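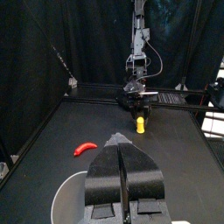

Projeto Trelel – Aprendizagem de manipulação com dois braços
Relatório de progresso à Fundação Abella
14 de janeiro de 2019

1. Âmbito do período

O presente relatório dá conta dos trabalhos realizados pelo Laboratório Nendness no segundo período de execução do projeto Trelel, em conformidade com o plano aprovado. O período foi dedicado à recolha de demonstrações por teleoperação e à primeira avaliação da política de controlo aprendida a partir delas.

2. Recolha de demonstrações

Foram registadas 3000 demonstrações, valor que corresponde à meta contratualizada. As tarefas incidem sobre objetos de pequena dimensão, entre os quais uma malagueta de brincar vermelha, recipientes e copos, dispostos sobre um tampo preto. A célula de trabalho mantém cortinas pretas em redor, opção que reduziu a variação do fundo entre sessões e simplificou o tratamento posterior dos dados.

Cada demonstração reúne as imagens das câmaras de punho, as imagens de uma câmara fixa e as posições das articulações dos dois braços. O protocolo prevê que a posição inicial dos objetos seja alterada entre repetições, sem marcação prévia no tampo. Os operadores seguem um guião comum, revisto duas vezes desde o início do projeto.
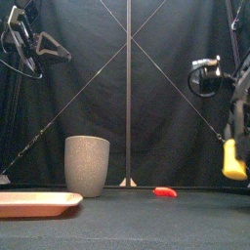
As principais dificuldades registaram-se na preensão de objetos alongados e deitados, cuja orientação altera de forma significativa o ponto de contacto adequado. O guião passou a exigir, nestes casos, aproximações a partir dos dois lados, repartidas de modo equilibrado entre os braços.

3. Resultados preliminares

A política foi treinada por imitação, com previsão de sequências curtas de ações, e avaliada em 13 tarefas. Na configuração de referência, em que apenas se utiliza a câmara fixa, a taxa média de sucesso ficou em quase 60 por cento. A inclusão das câmaras de punho melhorou o desempenho nas tarefas de colocação em recipiente; nas tarefas com passagem de um objeto entre braços, a diferença não foi conclusiva. Os ensaios serão repetidos com novas posições iniciais antes de qualquer comunicação externa.

4. Desvios ao plano

A calibração conjunta das câmaras exigiu mais tempo do que o previsto e atrasou o início da avaliação. O atraso não tem impacto orçamental. A instalação da segunda célula, a cargo da Skunholm, transita para o período seguinte.

5. Próximos passos

– Conclusão da repetição dos ensaios em fevereiro.
– Entrega da versão 2 do conjunto de dados, com anotação das falhas de preensão.
– Receção e verificação da segunda célula.
– Envio à Fundação do mapa de despesas atualizado, segundo o modelo em vigor.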